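Week 7 handout: Setting Up a Counter You Can Work On
Shona Hinds, Home Kitchens class

Okay, so last week we did drawers (thanks for being good sports about the junk drawer!) and today I want to talk counters. My rule is pretty simple: the middle belongs to the cutting board, and everything else has to work around it. Give yourself 20 minutes at home, pull everything off, wipe down, and only put back what you used this week.

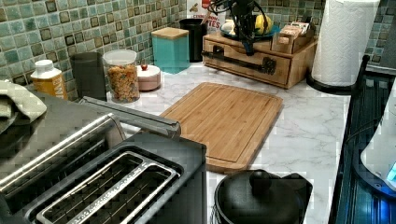

Canisters are where I get a little carried away, I admit. I like them lined up against the backsplash, and I don't care one bit if they match. A teal one with a bamboo lid can sit in the same row as a plain charcoal one, and a clear jar is great for snacky stuff because you see when it's getting low. Bring a sketch of your own row next time, lids included!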